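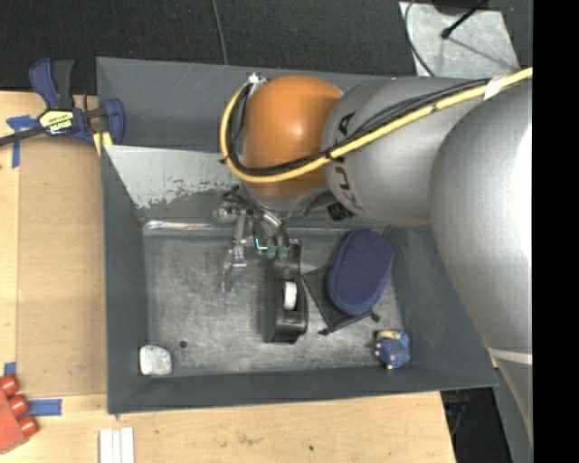 About Evadow

Evadow sorts, checks and repacks mixed small goods for retailers, schools and office suppliers. The company works from a single unit in Briltley and handles returned stock, end-of-line stock and the unlabelled remainders that collect at the bottom of other people's storage. It was set up by Romain Hervieu, who still runs the sorting floor and writes most of the handling sheets.

What we handle

The bulk of the work is household and stationery items small enough to be lifted in one hand. Typical contents of a mixed lot are tape dispensers, sponges and cleaning pads, mats, pet toys, paper goods and minor metal fittings. We do not take glass, liquids, batteries, foodstuffs or anything with a blade longer than that of a standard tape cutter.

The catalogue currently holds 1,738 item types. Each type has a handling sheet giving its weight band, the surfaces that may be gripped, the way up it should be stored, and the faults to look for. A tape dispenser, for example, is checked for a seated roll, an undamaged cutting edge and a free tape end. A rope or knotted toy is checked for loose strands and pulled knots. Sponges are checked for tears and flattened corners, and are not stacked under anything heavier than themselves.

How a lot is processed

Goods are worked in shallow sheet-metal bins with sloped walls. The slope brings small items back towards the floor of the bin, where they can be reached without scraping along a vertical side. Bins are clamped to the bench before work starts and stay clamped until the lot is closed. Bench positions are marked with painter's tape, which is replaced when the edges begin to lift.

A lot passes through four stages:

Receipt. The lot is weighed and given a number. Outer packaging is removed and kept until the count has been agreed with the sender.

Separation. Items are placed in the bin in small groups and lifted out one at a time. Crumpled paper, loose wrapping and torn cloth are taken out as waste unless the sender has asked for them back.

Checking. Each item is compared with its handling sheet. Items with no sheet go to a holding shelf until one has been written, normally within two working days.

Repacking. Sound items are packed by type, heaviest at the base. Faulty items are bagged separately with a fault code and a short note.

The smallest lot we accept is 200 items. Above 3,000 items a lot is divided and each part is numbered and reported on its own. Most senders receive their report some 30 working hours after receipt – longer if the lot contains many types not yet in the catalogue.

Bins and surfaces

Bin floors scratch in normal use and are left scratched. Coatings were tried on two bins and withdrawn, as flakes of the coating were getting into the goods. Wooden bench tops are wiped at the end of each shift and sanded once a year, in April. Soft or easily marked items are worked on a mat.

The Trorance scheme

Trorance is our label for sound goods that the sender does not want returned. These are grouped into sets, mainly for classrooms and community workshops, and supplied at the cost of packing and carriage. Sets are made up from what is available and cannot be ordered by colour or maker. A contents slip is enclosed with every set – please check it before signing.

Transport

Collections and deliveries are carried out by Vermeulen under a standing arrangement. Senders may use their own carrier, provided that the lot number is marked on two adjoining faces of each carton. Cartons marked on the lid only will be accepted but may wait longer at receipt.

Visits and enquiries

Senders may visit the Briltley unit by appointment to watch a lot being opened. Closed shoes are required on the floor. Requests for handling sheets should quote the item type and, where known, the lot number.

Page last revised 2022-02-04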